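Practice test scores not carrying over to the study plan

Product: Drelier Study Desk (teacher certification prep)
Reported by: Darelstead test prep center
Status: Solved, with one item left open
Opened: 2 May 2022

What we were seeing

Hello again, and thank you in advance for your patience, because this one takes a bit of telling. We run a prep program here in Darelstead for people getting ready for their teacher certification exams, mostly elementary education and middle school math, with a smaller group working on reading specialist. Everybody starts with the full-length diagnostic test. When they finish it, Study Desk is supposed to take the scores for each content area and build a study plan, so that a person who is strong in number sense and shaky in geometry gets a good deal more geometry. We love this feature. It saves our tutors hours, and our test takers like feeling that the plan was made for them!

For the last couple of weeks the plan has come out the same for everyone. The diagnostic scores themselves look right on the results page, and the printed report is fine, but the study plan shows every content area at the same weight, as if no diagnostic had been taken at all. One of our math candidates did beautifully on algebra and was still handed 20 algebra lessons before a single geometry one, and she was (very politely) wondering if we had mixed her up with someone else.

What we tried before writing in

1. Signed the candidate out and back in. No change.

2. Cleared the browser's saved files and tried a second browser. The results page loaded faster, which was nice, but the plan was still flat.

3. Opened the plan from the tutor account instead of the candidate account. Same plan, same even weights.

4. Pressed Rebuild Plan. The message said "Your plan is up to date," and nothing moved. We pressed it several more times over the course of the afternoon, in hopes.

5. Had a brand new candidate take the short diagnostic, the one with only the math section. This time the plan came out properly weighted! So the short test was talking to the planner and the full-length one wasn't. That was the first real clue, and I wish we had tried it sooner, as it would have spared us most of step 4.

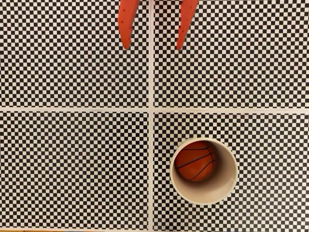 First reply from support

Thanks so much for such a thorough write-up, and please don't feel bad about the afternoon of button pressing. We've all been there. Your fifth step was a big help.

When a diagnostic is finished, each question is matched to a content area by a tag, and the planner adds up the results tag by tag. The full-length test was refreshed this spring with new questions, and the tags were rewritten to follow the newer outline of exam topics. The short test still uses the older tags. If a program's account is set to the older outline, the planner doesn't recognize anything coming in from the full-length test, and when it recognizes nothing it falls back on an even plan. We agree that it should say so on the screen, and we've passed that along.

Could you check which outline your program is using? From the tutor account, go to Program Settings, then Exam Outline. You should see either "Classic" or "Current." Please don't switch it yet, just let us know what it says.

Our answer

It says Classic. I'm fairly sure it has said Classic since we set up the account, as I don't remember ever visiting that page. There is also a little gray note at the bottom that reads "2,359 questions linked, 1,010 not linked." I'm not certain whether that matters, but I thought I would pass it on. Before we change anything, may I ask what becomes of the lessons people have already finished? Several of our candidates are well along, and they would be heartbroken to see their check marks disappear.

Second reply from support

That gray note matters quite a bit, so thank you for copying it out. The questions listed as not linked are the ones your planner can't place under the Classic outline, and every question in the refreshed full-length test is among them.

Finished lessons are kept separately from the plan and will stay marked as finished. Custom due dates are a different story. Those belong to the plan, and they will be cleared when it is rebuilt, so please export them first if your tutors have set any.

Steps to fix it

1. In the tutor account, open Plans and choose Export Due Dates. Save the file somewhere you'll be able to find it again.

2. Go to Program Settings, then Exam Outline, and choose Current.

3. Wait for the gray note to refresh. With an account of your size this can take a few minutes. The "not linked" figure should drop to zero.

4. Open one candidate's record and press Rebuild Plan. Check the weights against the printed score report before going on to the others.

5. If they match, go back to Plans and choose Rebuild All. The limit is 400 plans at a time, so larger programs will need to run it more than once.

6. Import your due dates from the saved file.

How it went

It worked! We tried our patient algebra candidate first, and her plan now opens with geometry and measurement, then a bit of statistics, with algebra trimmed down to a short review near the end. We then rebuilt everyone else's in one go. All the finished lessons kept their check marks, to the great relief of our front desk, who had been bracing for phone calls.

The due dates came back too, except for the reading specialist group. Theirs imported with the right lessons but no dates at all. We've typed them back in by hand for now, as it's a small group, but I'd love to know the cause before our next session starts in June.

Still open

Support has confirmed the missing dates on a test account. The reading specialist lessons were renamed in the Current outline, and the import matches dates by the older lesson names. A correction is being worked on. In the meantime, please keep your exported file, and enter dates by hand for any reading specialist plans.

Related tickets

Timer keeps running during scheduled breaks
Essay section will not accept pasted text
Bergmann flash cards missing from the math library
Sitmont center: score reports print with a blank second page
How to reset a diagnostic for a returning candidate

Last updated: 2 May 2022

Contact Drelier Support | Copyright Drelier | Back to top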